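# The Regular Season Deserves Better From the Schools That Sponsor It

College sport in this region has grown used to measuring itself by its final weekend. When Kosside and Plotton met for the conference lacrosse title, attendance was the highest of the year and both institutions issued statements the same evening. The fifteen or so weeks of practice, travel and half-noticed games that came before drew almost no comment. That imbalance now shapes the way athletic departments spend their money, and the conference should correct it.

Under the present schedule, a member team may play as few as two home games in the first half of its season. Students who arrive in September and attend fall scrimmages often find that, by the time the spring program begins in earnest, the team is away for weeks. Last spring, average attendance at a midseason home game in Nillo was 159. The playing field there is sound and the coaching staff is respected. The games were scheduled for early afternoon, when most students were in class.

Departments answer that the early hour saves on lighting and lets visiting teams return the same night. These are fair concerns, and smaller programs feel them most. Yet the same departments found the money to send large delegations to the championship site, including many who had no duties there.
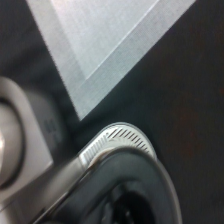
A better arrangement is available. The conference could require that each team play at least one evening home game in every month of the season, with travel costs shared among all members. The Ibrahim Athletic Fund, which already supports equipment purchases, has indicated that it would consider requests of this kind. A trial evening game at Plotton drew 280 spectators on a cold night with little publicity, and the visiting team stayed over without difficulty.

Players would benefit as well. An athlete who appears in 15 games and never enters the postseason has still given four years to the program. Families plan vacations and workdays around those dates. They should be able to see a game at a reasonable hour, with a working scoreboard and a printed roster at the gate.

Athletic directors will review the schedule before next season's dates are fixed. They are urged to place the evening requirement on their agenda, to publish attendance for every home game, and to report what each department spends on championship travel for staff who are not assigned to the team.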